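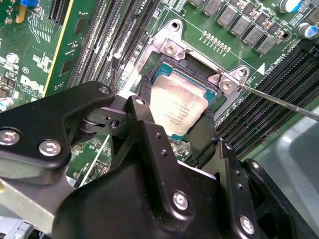 Processor between the gripper fingers, at the board socket.

Terrain density and first-turn advantage in Drisard
Speaker notes, Thursday session, 40 minutes including questions

Slide 1. Title
Introduce self. Ask who has played Drisard second edition. If fewer than half the hands go up, spend a minute on the activation system: players draw tokens from a bag, the first token drawn decides who goes first in turn one, and from turn two the bag is reshuffled with one extra token for the side that has lost more models.

Slide 2. The problem
Players at the Flernitz league complained that winning the first draw won the game. The rulebook says only that a table should have "plenty" of terrain. Two people can set up very different tables from that and both be right. Wojciech Gajewski kept the league result sheets, and all of them record who drew the first token. 268 games were usable. Sheets with a missing turn count were dropped.

Slide 3. How density was measured
Each table was photographed from overhead before deployment. Leokadia Ostrowski laid a grid over every photo and marked each square as open, area terrain or blocking. Blocking means it hides a standing infantry model on a 32 mm base from another one at the same level. Hills were scored by the height of the edge and ignored if lower than the base-to-eye height in the rules. Mention that woods were the main source of argument. We scored them as area terrain even where the tree bases were crowded together, since the second edition lets you see into them and out of them but never through.

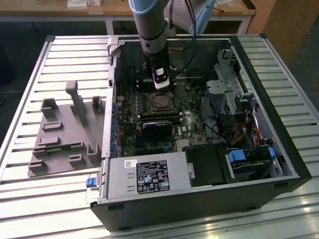 Slide 4. Results by band
Tables were sorted into three bands by share of blocking squares: under 14 percent, 14 to 25, and above 25. In the lowest band the side with the first token won clearly more often. In the middle band the gap shrank to something a season of bad dice could produce. In the top band it was again hard to separate from noise, but games ran long and more of them ended on the clock.

Do not read the table out. Point at the left column and wait.

Slide 5. Where the blocking sits
Density alone does not explain the lowest band. Tables with a large ruin in each corner and nothing in the center behaved like open tables whatever their total score. The reason is range: a Drisard heavy rifle reaches 30 inches, and the deployment zones are 24 apart. Anything placed behind the deployment line protects models that were not going to be shot at from there anyway, as they leave that cover on turn one to score.

Bogdan Nowakowski's suggestion was to score only the middle third of the table. That gave a better fit than the full-table figure and takes less time.

Slide 6. Proposed setup rule
Middle third only. At least four blocking pieces, each no smaller than 6 inches on its longest side, no two closer than 5 inches. No straight lane from one deployment edge to the other wider than 8 inches – check with a piece of string. Everything else on the table is free choice.

The 5 inch gap is there for the walker base. An earlier draft said 3 and walkers could not get through.
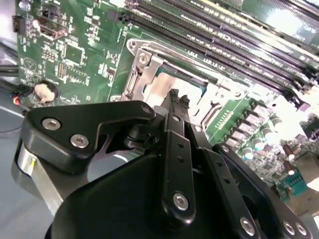
Slide 7. Trial
One-day event, 16 players, three rounds, setup rule in force on every table. Average setup time was roughly nine minutes. The first-draw gap was small, but the sample is far too small to claim anything and the slide says so. Cường Từ ran an all-cavalry list and reported that the lane limit hurt him. His point stands. The rule favors infantry and we have not corrected for it.

Slide 8. Limits
League players are not random opponents. Stronger players may have been assigned the better-built tables. Army type was not controlled. No games on 4 by 4 tables were included, so do not apply the numbers to the small format.

Slide 9. Questions
Likely ones:
Does it carry over to first edition? No, alternate activation was fixed there.
Can we have the grid? Yes, the overlay and the scoring sheet are on the league page.
Mat size used? 6 by 4 feet throughout.

If time is short, cut slide 8 to one sentence and leave slide 6 up.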